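Comparison of Two Gripper Controllers in a Simulated Kitchen
Woruvex Project, Final Report
Department of Mechatronics, Campbell College, Himidstead
Submitted 10/2/23

3. Method

The project compared two ways of controlling a two-finger gripper on a simulated arm. The first, referred to as the position controller, closes the fingers to a set width. The second, supplied with the Runier control package, closes the fingers until a chosen force is reached. Both were run with the same arm model, the same starting pose and the same kitchen layout, so that any change in behaviour could be traced to the controller.

Each controller completed 31 trials on a thin-handled object above a bowl. Trials were stopped after 700 control steps if the task had not been finished. Two camera views were recorded throughout: one fixed view of the work area and one looking down past the gripper. The wrist view was added in December, when it was found that the fixed view alone did not show the position of the fingers clearly enough to judge alignment.

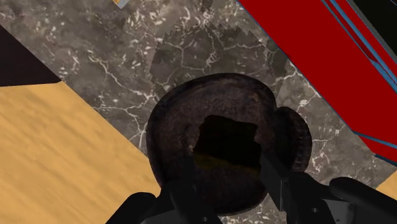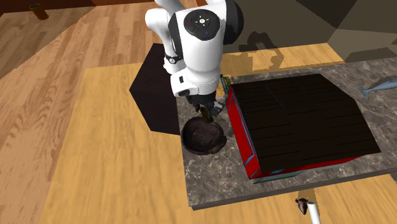 Figure 2. Simulated work area with marble countertop and red box: view past the gripper (first) and view of the arm holding a handle above the bowl (second).

4. Results

The position controller finished 26 of its trials within the step limit. The force controller finished four fewer, but released the handle early less often. Most of its unfinished trials were lost to slow closing near the handle, and the step limit was reached before the lift could begin.

Colour and shadow had a greater effect on the camera views than expected. Dark objects were difficult to separate from the black fingers in the wrist view, and the labelling of finger contact had to be checked by hand.

5. Limitations

Only one handle shape was tested, and friction values were left at their defaults. The results should not be applied to a physical gripper without further trials. The force threshold was also chosen before testing and was not adjusted afterward.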